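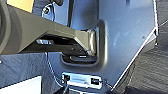 Ourania Papadakis dirige depuis 2000 la bibliothèque de prêt de Stelska, installée au rez-de-chaussée d'une ancienne école. On y trouve des romans, des partitions et, depuis le mois d'avril, des graines potagères. Elle reçoit le jeudi matin, avant l'ouverture.

« Au départ, je ne voulais pas des graines, raconte-t-elle. Je pensais que les sachets allaient se perdre entre les livres. » L'idée venait de Misaki Ueda, qui cultive une parcelle à Wokgate et qui avait trop de haricots. Le principe est simple : on prend un sachet au printemps, on en rapporte un à l'automne.

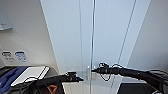
Le catalogue compte aujourd'hui 382 sachets, dont 354 de légumes. Le reste, ce sont des fleurs - surtout des soucis et des capucines. Chaque sachet porte le nom de la variété, l'année de récolte et le lieu. « L'année, c'est le plus important. Un panais de deux ans, je ne le prête plus, il lève trop mal. La tomate, on peut attendre. »

Les courges posent une autre difficulté. Elles se croisent entre elles, et le jardinier qui rapporte des graines de potimarron ne sait pas toujours ce qu'il rapporte.

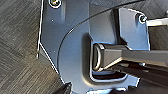
Pour Charmaine Shezi, il faudrait tout bonnement refuser les courges, sauf celles dont les fleurs ont été fécondées à la main. Ourania Papadakis n'est pas de cet avis. « On écrit " origine incertaine " sur le sachet et les gens choisissent. L'an dernier, une famille a récolté quelque chose de vert et d'allongé. Ils l'ont mangé en soupe, ils étaient contents. »

Les retours restent irréguliers. Elle ne relance personne et n'applique pas d'amende. « Une récolte peut rater, je ne vais pas réclamer des graines à quelqu'un qui a eu des limaces. »
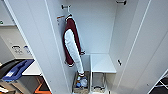
## Emprunter et rapporter

Le prêt est ouvert à tout lecteur inscrit, dans la limite de 2 sachets par visite. Les graines rapportées doivent être sèches et triées, dans une enveloppe en papier. Pour les variétés anciennes, mieux vaut demander à l'accueil : une partie est conservée à Endach et il faut compter une semaine.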